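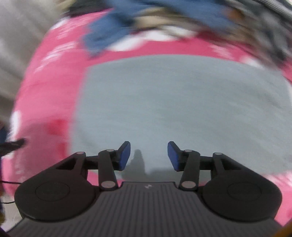

Gray mat on the pink cloth

Threads > Music > Ffion Price

Ffion Price
June

I bought a used upright piano this spring and a few people asked how it went, so I'm putting it all in one thread. Mostly money, tuning and where to put the thing.

The piano is a Juseton upright, the medium height one. The seller wanted 3000. I paid 2000. I didn't haggle very hard. It had been listed since winter and she wanted her dining room back.

Before I went to look at it I read a lot of advice, and most of it was "bring a technician." Good advice, but I didn't do it. I brought my phone and a flashlight. If you're spending more than I did, bring the technician.

What I did do was play every key, slowly, from the bottom to the top, once soft and once loud. Two keys in the low octave were slow to come back up. One note near the top buzzed. Everything else sounded, including the ones I never use.

Then I opened the lid and the bottom panel. I was looking for rust on the strings, cracks in the bridges and anything that looked like a mouse had lived in there. A little rust on the tuning pins, none on the strings. No mouse.

I also asked when it was last tuned. She said "a while," and then after a minute, "before my son moved out." Her son came by while I was there and he has a kid in school now. So, a while.

Moving. Please hire piano movers. General movers will tell you they do pianos, and some do, but ask if they have a skid board and ask if they're insured for it. The company I used is a father and daughter out of Andby. They don't have a website. They wrapped it, strapped it and had it in my front room before lunch.

Where it went: an inside wall, away from the radiator and out of the sun. My first idea was under the front window. It would have looked nicer there. The tuner later told me she'd have made me move it.

Let it sit before you tune it. I'd heard a couple of weeks, and I waited nearly a month. It sounded worse at the end than it did the day it came. The middle of the keyboard went sour first. I practiced anyway, mostly scales, with the door shut.

The tuner is Ms. Chow, who does most of the pianos on my side of town. A regular tuning from her is 129. Mine was flat enough that she had to do a pitch raise first, then tune it, then come back later to tune it again. Budget for that if your piano has been ignored. I hadn't.

A pitch raise, for anyone who hasn't had one: she pulls all the strings up quickly to about where they should be, and doesn't fuss over any of them. The extra tension makes the ones she did first sag again. Then she goes through properly. The second visit is for whatever drifted.

The slow keys were just swollen from damp. She eased them and it took no time. The buzz near the top was a pencil. It was lying against the back of the case and it shook whenever that note was played. She gave it to me and I still use it to mark fingerings.

She also told me to keep an eye on humidity and not to bother with the jar of water people put inside the bottom panel. I have a cheap gauge on the shelf next to it now. I look at it more than I need to.

Practice. I came back to this after a long gap. I had lessons as a kid and stopped in high school. My hands remember some things and not others. The left hand is worse than I expected. Reading bass clef is also worse than I expected.

I'm using an app called Mivis to log my practice. It has a metronome and a timer and that's all I use. It can listen and mark you on wrong notes, but it marked me wrong on right notes while the piano was out of tune, so I turned that off and haven't gone back.

What I'm working on: a book of easy minuets, one slow waltz, and the hymn my grandmother used to ask for. The waltz is too hard. I do the first page every day and leave the second page alone.

Neighbors: I asked the people on the other side of the wall what hours were OK. They said any time before 9 p.m. They have asked for the waltz to go faster, which is fair.

Someone asked if a digital piano would have been smarter. For a lot of people, yes. You can use headphones, you can carry it up the stairs, and it never needs tuning. I tried several in the store and didn't like how the keys felt, and I had the wall space.

Someone else asked about the bench. It didn't come with one. I'm on a kitchen chair with a folded blanket and it's a bit low. If you have an adjustable bench you don't want, message me.

Second tuning is done, and the next one is in the fall once the heat has been on for a bit. I'll add to this thread then. Still on page one of the waltz.

Contact | Copyright Ffion Price | Back to top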